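**News from the Wogan Road**

2019-06-20

Well, neighbors, we have been promising you good news about the road for so long that some of you have stopped asking, and we can't blame you. So it's a real pleasure to report that the last stretch of gravel between Wogan and Premitz has been paved, and you can now drive the whole way without a single detour through the quarry (and without losing a hubcap, as happened to more than one of us last winter!).

The contractor, Ridesia, laid the final 883 yards at the Premitz end, where the ground is soft and the old drainage pipes had to come out first. That piece was supposed to be finished in December, you may remember, but the rain had other ideas, and then there was the long wait for new pipe.

There is still work to do, so please be patient a little longer. The 2 small bridges over the creek are open one lane at a time while the railings go in, and the shoulders are rough in places. Trucks heavier than the posted limit should keep using the old Predinon turnoff until the signs come down. If you're on a bicycle, take it slow past the mill, where loose stone keeps washing onto the pavement.

We also want to thank everybody who wrote in about the bus stops. The county received 1,205 letters and cards, a wonderful number for a valley our size, and 87 of them asked for a shelter at the Wogan crossroads. The shelter is now in the plans, with a bench and a light, and we'll print the drawings as soon as we're allowed to.

The school bus will go back to its old route when classes start again, so families on the upper lane can stop walking down to the church. The new timetable will be posted at the Premitz store and tucked into the next newsletter. 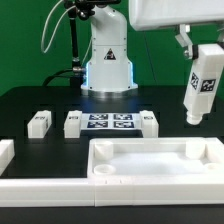

Anyone who would rather have it by mail can leave an address at the store counter, and we'll send a copy along.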